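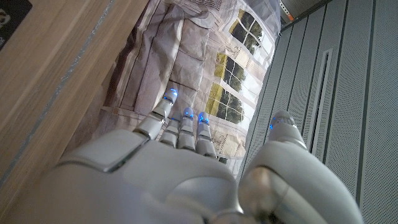
Lauri Lahtinen does not believe that the evening bus to Jistska is empty, and he told the town council so at its last meeting. According to him, the shop workers and the hospital cleaners fill at least half of the seats after nine o'clock, and they have no other way to come home.

The council wants to stop the late departures on line 36 from November. The line is driven by the bus company Lindqvist, which has asked for a higher payment to keep the evening service. The council says the money is not there this year. In the new plan, the last bus from the center would leave two hours earlier than now, and passengers who live past the old dairy would have to walk up to 15 minutes from the nearest stop that is still served.

A petition against the change was handed in on August 3, 2019. It has 800 signatures, many of them collected at the Keto grocery store and outside the school. The people behind it ask the council to wait one more winter and to try a smaller bus first.

Lindqvist has answered that a smaller bus is possible, but that the driver costs the same in both cases. The company also says that tickets on the evening trips have been sold at a lower number every year – it did not want to give the exact figures to this newspaper.

The council office has promised to look at a shared taxi, which passengers would order by phone before seven in the evening. A similar service is already in use in the village of Etis, where the ride costs the same as a normal bus ticket. Some of the parents at the meeting asked if children could use it alone after sports practice, and they were told that this question is still open.

The plan will be discussed again before the autumn timetable is printed. Written comments can be left at the library or sent to the council office by post.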